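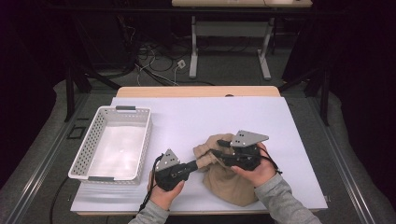 Tan cloth in soft folds on a white tabletop

Pirley Basal Thermometer

Home > Fertility > Cycle Tracking > Thermometers

By Flokuritz
1,782 customer reviews
In stock at Estrella Health Supply

Choose a pack:
Single thermometer
Thermometer with probe covers
Clinic pack — $95

Overview

The Pirley is a digital basal thermometer for people who chart their cycle at home. It reads to two decimal places in Fahrenheit or Celsius, stores 181 readings, and sends them to the Forkico charting app when you want it to. You can also ignore the app and write the numbers on paper. A pad of blank charts comes in the box.

Basal body temperature is your temperature at full rest, taken before you get out of bed. In most cycles it stays in a lower range before ovulation and moves to a slightly higher range afterward. The change is small, often less than one degree Fahrenheit, and an ordinary fever thermometer that reads to one decimal place can miss it.

A temperature chart shows ovulation after it has happened. It can't tell you ahead of time which day it will be. After a few cycles you may see a pattern, and many people use the chart together with ovulation test strips, which look for the hormone surge that comes first. Strips are sold separately.

What's in the box

Pirley thermometer
Hard storage tube
Two AAA batteries
Pad of paper charts
Printed quick guide in English and Spanish

The probe cover option adds a box of disposable covers. The clinic pack has several thermometers in one carton with a single set of instructions and no paper charts.

How to take a reading

Keep the thermometer where you can reach it lying down. Take your temperature at the same time each morning, after at least three hours of sleep, before you sit up, drink water or talk.

Press the button once. Wait for the last saved reading to clear from the display.

Place the tip under your tongue, as far back as is comfortable, and close your mouth. Hold still until you hear the long beep. A reading takes up to a minute. The short beeps before that only mean the unit is still measuring.

The number is saved on its own. You can go back to sleep and look at it later. To see past readings, hold the button down for three seconds and press again to step back through the list.

Oral use is standard. The Pirley can also be used vaginally, and some people who sleep with their mouth open get steadier numbers that way. Pick one method and stay with it for the whole cycle. Readings from the two methods should not be mixed on one chart.

Things that can throw off a reading

A cold or fever
Alcohol the night before
A short or broken night of sleep
Waking up much earlier or later than usual
Travel across time zones
Some medicines, including progesterone

If one of these applies, take the reading anyway and mark the day. One odd number usually doesn't spoil a chart. Sleeping late on Sunday is the most common one our support desk hears about.

Using it during treatment

Many people already own a basal thermometer when they start seeing a fertility specialist. Bring your charts to the first visit if you have them, as some doctors like to look at them.

During an IVF cycle or any cycle with hormone medicine, temperatures are hard to read. Progesterone raises body temperature by itself, so a high reading in those weeks doesn't show that you ovulated or that you are pregnant. Clinics use blood tests and ultrasound at that stage. Ask your care team if they want you to keep charting. A lot of people are told to take a break from it.

The Pirley is not a contraceptive device and should not be used by itself to prevent pregnancy. It doesn't diagnose any condition. If you are under 35 and have been trying for a year, or 35 or older and have been trying for six months, talk to a doctor. 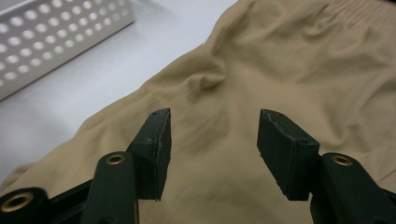 Sandy tan fabric, with a gathered elastic waistband

The Forkico app

Forkico is free to download. Open it, hold the thermometer near your phone and tap Sync. Anything taken since the last sync moves over, and the app draws the chart. You can add notes on sleep, test strips, bleeding and medicine.

Automatic sync is off when you first set up the app. If you turn it on, the thermometer connects whenever both are switched on and within range. This uses more battery.

Charts can be saved as a PDF or printed. The app doesn't need an account to work. If you do make one, your charts are backed up, and you can delete the backup from the Settings page.

Specifications

Display: backlit, dim amber
Resolution: 0.01 degree
Scale: Fahrenheit or Celsius
Memory: 181 readings
Tip: flexible
Sound: on, low or off
Power: two AAA batteries, replaceable
Auto shutoff: yes
Warranty: 12 months

Cleaning and storage

Wipe the probe with rubbing alcohol on a cotton pad before and after each use, then let it dry in the air. The tip can be rinsed in cool water. Don't boil it, put it in the dishwasher or hold the whole unit under the tap. The battery door is not sealed.

Store it in the tube, away from heaters and sunny windowsills. Take the batteries out if you won't be using it for a few months. Saved readings stay in memory when the batteries are out, but the clock will need to be set again.

Customer comments

"I wanted one where I could turn the beep off. My husband gets up two hours after me and the old one woke him every time. The low setting is fine too." — Hiu-tung Choi

"Works well with paper. I never got along with the app and didn't need it. Wish the button was a bit bigger, since I'm using it in the dark without my glasses. Four stars." — Po-yen Au

Questions about this product

Can two people use one thermometer?
We don't recommend it. The memory can't separate one person's readings from another's.

Do I need to start on the first day of my period?
It makes the chart easier to read, but you can start any day.

My new Pirley reads differently from my old thermometer. Which one is right?
Small differences between units are normal. What matters on a chart is the change from day to day, so finish the current cycle with the old one and switch when the next begins.

Can I use it to check for a fever?
It will give a reading, but it is slower than a fever thermometer and the display doesn't go as high. Keep a regular one in the house as well.

Shipping and returns

Orders placed before 2 p.m. ship the same day, Monday through Friday. The outer box has no product name on it.

For hygiene reasons we can only take back thermometers with the inner seal unbroken. If yours is faulty, contact Estrella customer service with your order number and we will send a replacement. You don't have to return the faulty one. Probe covers can't be returned once the box is open.

Clinic packs are made up to order and ran short in August. They are back in stock now, with a limit of two cartons per order.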